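Community Help > Laundry and Clothing Care > Folding and Storage

Folding a long-sleeved shirt on the kitchen table without leaving diagonal creases

Posted by Skustero
13 May 2023

I would be grateful for guidance on the correct method for folding a long-sleeved shirt in a light fabric. In our household, clean garments are left on a chair until there is time to fold them at the kitchen table, and the blue shirt is the one that consistently gives difficulty. I bring each sleeve across the front, then fold the sides, then fold from the hem upward. When the shirt is next taken from the drawer, there is a visible line running diagonally across the chest. The drawer is shallow and holds seven shirts if they are folded flat. I have consulted the folding guide on the Cestovau site, but it addresses only short sleeves.

The table has a marble-patterned top and a printed cover on part of it. I would also like to know whether the surface makes any difference, as the fabric tends to slide.

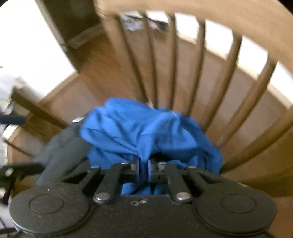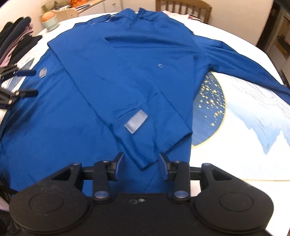
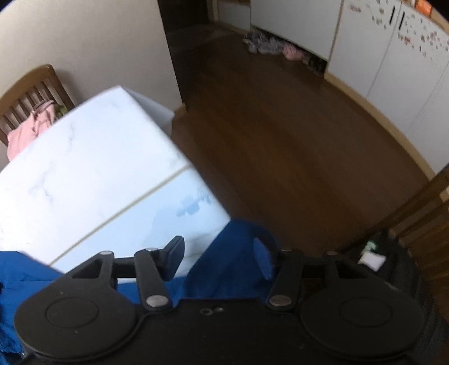
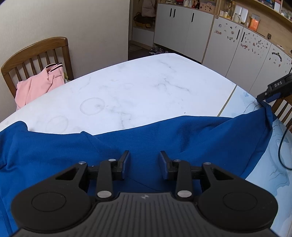
The blue garment; the second picture shows one sleeve brought across the front.

Please note that I do not wish to iron the shirt a second time. Hanging is not possible, as the wardrobe rail is fully occupied.

Turkberg

The diagonal line is a result of the order in which the folds are made. When a sleeve is laid across the front first, its edge is pressed into the chest by everything folded on top of it. The following procedure is recommended:

Place the shirt face down, with the collar at the far side of the table and both sleeves extended. Smooth the back from the center outward with the palm of the hand.

Fold one side of the body inward, together with its sleeve, so that the side edge reaches the middle of the back. Then turn the sleeve downward so that it lies parallel to the side fold. It should not cross the center.

Repeat on the opposite side. Fold the hem up by one third, and then once more to the collar.

All sleeve edges will then rest against the back of the shirt. Any line that forms will be less noticeable there - particularly under a jacket. With practice the procedure takes 40 seconds per shirt.

With regard to the surface, a smooth tabletop does allow light fabric to slip. A cotton towel placed under the shirt is sufficient. It is also advisable to wipe the table beforehand, as cup rings can transfer to clean laundry.

Tạ

I roll mine. No creases to speak of and they fit in any drawer.

Cestovau_reader

The reply from Turkberg is correct in substance. I would add that the time spent on the chair should be reduced where possible. A shirt left in a heap will acquire creases of its own, and folding cannot remove these. Since April I have laid shirts flat over the chair back, no more than 3 or 4 at a time, and have found this satisfactory. Rolling is suitable for T-shirts, but in my experience it leaves the collar misshapen.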